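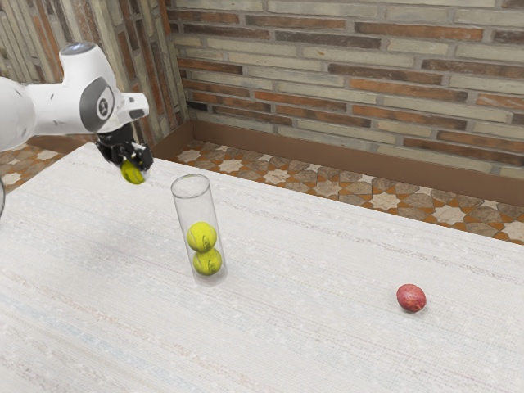

Slide 1. Tennis balls, a tall clear cylinder and a small red fruit on the white table.

Morning. I'm going to talk about tasting notes and whether they mean anything. I have 15 minutes and I've been told the bar downstairs opens when I stop.

SLIDE 2 – The Suneck tasting
Start with what we did in June. Two pours of the same beer, Mengal's brown ale, same keg. One glass was labeled "standard," the other "barrel reserve." The tasters were regulars from the homebrew club, and most of them judge at local contests.
Read out the two score sheets. Pause after "vanilla, old leather." There was no barrel.
Don't oversell it. It was one evening in one room, and Shagufta Ansari has already told me the second pour may have sat longer and warmed up. Fair point. I don't think warming gets you to leather, though.

SLIDE 3 – The word count
Jawad Mirani went through 200 reviews of sour beers for me and pulled out every flavor word. He got 246 different ones. Ask the room: who has tasted a gooseberry this year? Wait for hands.
Then the harder question – how many of those words did two reviewers of the same bottle both use? In Jawad's pile it was 6. I checked it twice because I didn't believe it either.

SLIDE 4 – What the breweries do with this
Show the Iltico label. "Notes of ripe apricot" is printed on the side, and then apricot shows up in nearly every review we found. Maybe it's in the beer. Maybe people read labels.
Nolavon dropped the flavor text from their bottles last year. I'd love to say the reviews got more varied, but I haven't seen enough of them to say anything. Skip if short on time.

SLIDE 5 – What I'd trust
Sour, bitter, sweet, thin, flat. Faults too: wet cardboard and butter are worth learning, and you can train on spiked samples.
I'm less sure about anything with a fruit salad in it. Somebody will bring up esters. Yes, esters are real, and banana in a wheat beer is a fine note. Star fruit I'd want to see done blind.

Questions. If Shagufta is there, let her go first.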